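The Cold Side of the Closet: Frøydis Hellström on Furniture and Outside Walls
Dec 30, 2024
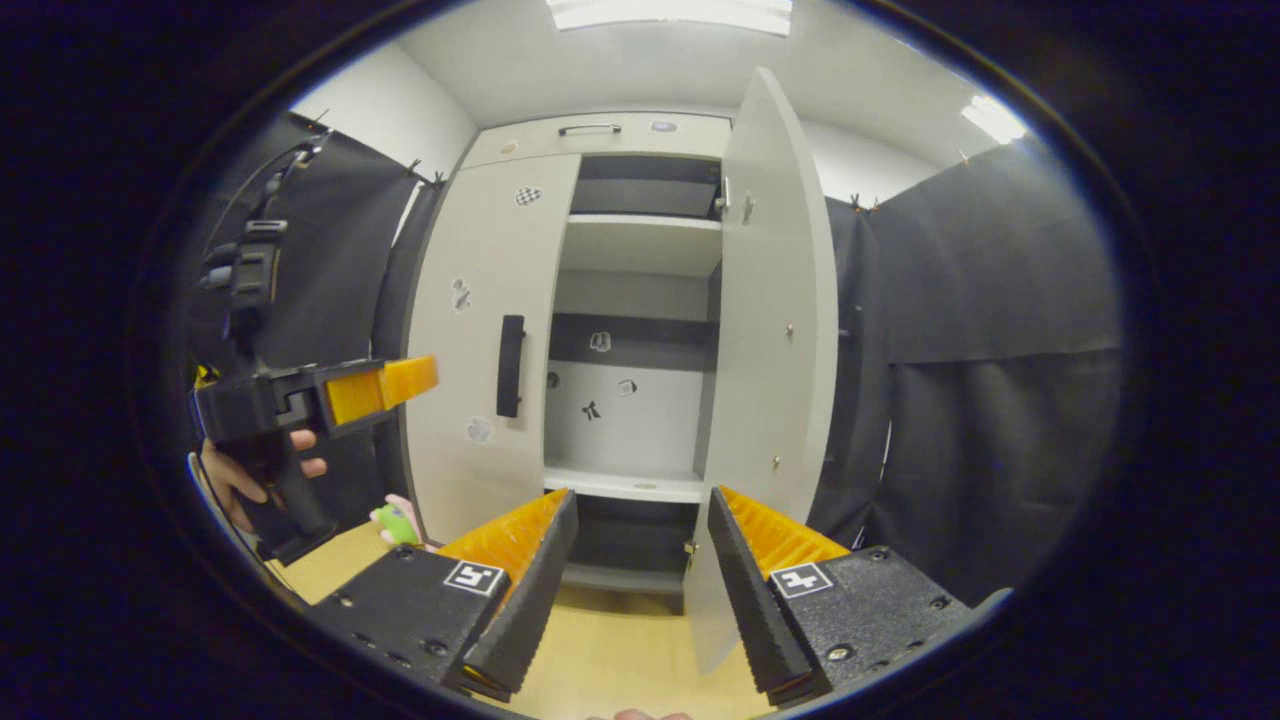

A white wardrobe with black curtains on either side.

Frøydis Hellström spends most of the heating season measuring the backs of things. She is a building physicist at Skaltum, a small consulting office that inspects apartment blocks for moisture damage, and her last large job was a survey of 157 apartments in Rillon, a development of concrete-frame buildings with masonry infill and interior plaster. In 27 of them her team found mold growth on an outside wall directly behind a piece of furniture, with no growth on the exposed part of the same wall.

"The owners had been told it was a leak," Hellström said. "Some had already paid for roof work. When the growth has the outline of a wardrobe, the roof is a poor first guess."

The mechanism is simple enough to write on one page. An outside wall in winter has a lower surface temperature than the air in the room, and the difference depends on how well the wall is insulated and how easily heat reaches it from inside. Warm air moves over an open wall and radiation from the other surfaces in the room also warms it. A wardrobe pushed flat against the wall blocks both. It acts as a layer of insulation on the wrong side, and the plaster behind it gets colder.

Water vapor is not blocked to the same degree. Air drifts in through the gap at the floor and around the sides, carrying the same moisture it has in the rest of the room. At the colder surface that moisture produces a higher relative humidity.

"People look for liquid water and find none, so they say the wall is dry," she said. "Mold does not need drops. Hold the surface above four-fifths relative humidity for long enough and you will have growth on ordinary paint or on dust."

She works through a case at a room temperature of 20 degrees Celsius and a relative humidity of 40 percent. Under those conditions the plaster has to fall below ten degrees before it reaches the range she worries about, and a moderately insulated wall will stay clear of that in most weather, even with furniture in front of it. Raise the humidity in the room by half and the margin is mostly gone. A bedroom with two people sleeping in it and the door shut can get there overnight.

The Rillon survey used Omutura loggers, small battery units that record air temperature and humidity, with a separate surface probe on a wire. Two were placed in each bedroom, one on an inside wall at chest height and one behind the largest piece of furniture on an outside wall. Hellström is particular about the probe. It has to be taped with its full length in contact with the plaster, and the tape should be close to the color of the wall. Readings from a probe that has come loose are thrown out, and several weeks of data were lost that way in the first building.

"We changed tape," she said. "That was the whole fix, and it cost us a second round of visits."

Asked what a resident should do, she started with position. Tall closed furniture belongs on an inside wall if the floor plan allows it. Where it does not, she asks for a gap of 40 millimeters behind the back panel, open at both the bottom and the top. A wardrobe on legs makes this easier. One with a solid base that sits on the floor closes off the lower opening, and then the gap at the sides has to do the work, which it does badly in the corners.

Corners are the weakest position in most of the buildings she sees. Two outside walls meet there, the area losing heat is larger than the area receiving it, and air movement is poor before any furniture arrives. She would leave the corner itself open for the width of a hand or more.

Curtains came up as well. A heavy curtain that hangs in front of a window and down over the radiator sends heat up behind the fabric, where it warms the glass and little else. Hung across a stretch of outside wall, it behaves like a thin wardrobe. "Fabric lets vapor through and slows the air," Hellström said. "From the wall's point of view that is the unfavorable combination. Open it in the morning and leave it open."

She is less interested in the products sold for the purpose. Moisture absorbers in plastic tubs have a small capacity compared with what a household puts into the air in a day, and a tub on a wardrobe shelf does nothing for the plaster behind the back panel. Antifungal paint delays growth and leaves the conditions alone. She has no objection to a dehumidifier in a basement, but in a bedroom she would look at the exhaust fan and the door undercut first.

Pangaribuan, the management company at Rillon, has since replaced the bathroom fans in two of the buildings and trimmed the bedroom doors to let air pass beneath them. The loggers went back in afterward. Hellström would not give results, as the data cover only part of a winter and the previous winter was milder. A comparison corrected for outdoor temperature is due in July.

One question from residents remains open. Many wanted to know if clothes stored against a cold wall are at risk when the wardrobe has a back panel and the panel itself looks clean. Hellström has measured the air inside only a handful of closed wardrobes. Leather and wool in contact with the back panel were the items that owners complained of most, but those were complaints and she did not test them.

"I would want a probe inside, one behind, and one in the room, all winter," she said. "We had two per bedroom. For the next building I have asked for three."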